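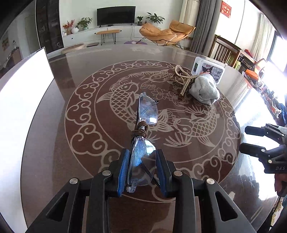
Gratton Repair Morning Returns With a Full House

Wed 17 August

The monthly repair morning in Gratton has never been so busy. Doors opened at 10 and the line already reached the bike racks, with people hugging lamps, toasters, torn backpacks and one very large accordion. By lunchtime 92 items had crossed the tables, the best turnout since the mornings started in April – and most of them went home in working order!

Prakash Rao, who runs the electrical table, spent his first hour on a radio that had been silent for years. The fault was a cracked solder joint smaller than a grain of rice. When the thing finally crackled into life in the middle of a ball game, the whole room cheered and somebody asked him to turn it up.

Small everyday items did very well this time. Loose screws on reading glasses, stuck zippers, wobbly pan handles and broken necklace clasps made up a big share of the list, and the quick-fix table cleared most of them in a few minutes each. Visitors are welcome to sit down and learn to do the job themselves, and plenty did. One girl fixed her own music box, then went back to the line to see if anyone else had one.

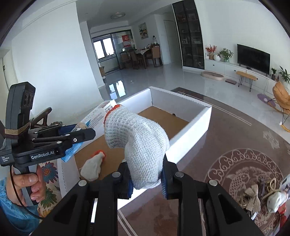 A knitted work glove with an orange-red stitched hem.

Over at the sewing corner, Tharun Chacko was showing people how to darn. He likes to start beginners on thick, plain knits, where the stitches are easy to see, and he sends everyone off with a needle and a length of yarn so they can keep going at home. His tip for gloves and socks is to catch the hole while it is still tiny and to work well past its edge into sound fabric. A second chair is being added to his corner next month, and it can't come soon enough – the wait for a seat was 30 minutes at one point.

The tally board by the door now stands at 427 repairs for the year, with a lovely cluster of handwritten thank-you notes pinned around it. The accordion, sadly, is not on it yet. It needs new leather for two of its valves and will be back for a second visit.

The next repair morning is planned for the same hall on Thomas Street. Entry is free, and parts are charged at cost. Bring up to two items per person, along with any chargers, spare buttons or loose pieces that belong to them. Coffee and plum cake will be on the side table again, so come hungry.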